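Looking After the Fingers on a Two-Finger Gripper

Posted 3 February 2020 by the Skiltham bench team
Filed under: Robot Care > Grippers & Tooling

Our tabletop cell at Skiltham runs one arm with a black two-finger gripper and a wrist camera. Most of its work is on small kitchen appliances: opening lids, turning knobs, moving pots. When it starts dropping things, the fingers are the first place we look. The job below takes 30 minutes.

What you need

A lint-free cloth, isopropyl alcohol, a hex key set, a feeler gauge and a spare pair of fingers. Ours come from Prulport.

1. Stop the arm

Park it with the wrist at chest height, press the stop and lock out the controller. Don't rely on a paused program.

2. Clean the tips

Wipe each tip from the point back toward the knuckle. Dust off the tabletop collects there and the grip goes with it. Scuffing is fine. Replace the pair if you can feel a flat spot with a fingernail. We swap at 40 hours of knob and lid work no matter how they look.

3. Check the gap

Close the fingers slowly under manual control and stand clear. They should come together evenly from tip to base. If one side touches early, loosen the two mounting screws, reseat the finger and tighten again.

4. Reset the closed position

Open the Jardine panel, go to Gripper, then Zero. Our closed reading is 169. Yours will differ, so write it on the controller door.

5. Test on a small knob

Use something with a lid. We use the mint-green breakfast unit because the pot lid has a small knob in the middle. Point the fingers over clear table first and look at the tips through the wrist camera, then come down on the knob from above and close on both sides. 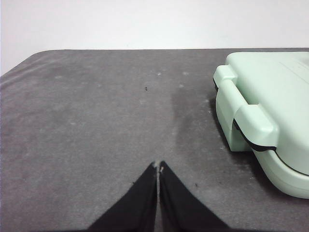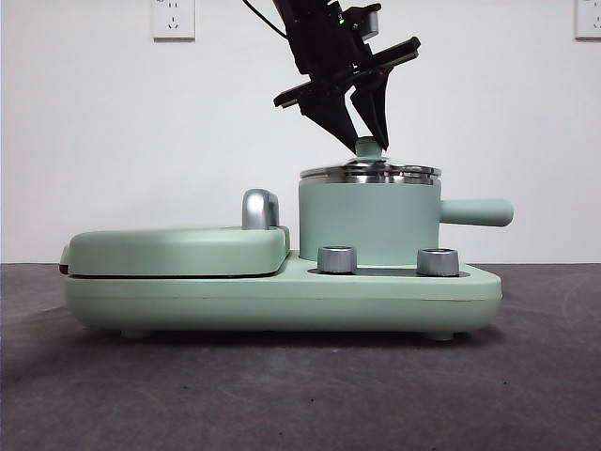

6. Log it

Record the date, the finger batch and the new closed reading.

Comments (3)

pirnemau_cell2: What torque on the mounting screws? Ours creep after a week.

Skiltham bench team: Whatever is on the finger maker's sheet. Add a drop of removable threadlocker if they creep.

gk_tooling: Fault 1794 came up after I did step 4. Power cycling the gripper cleared it.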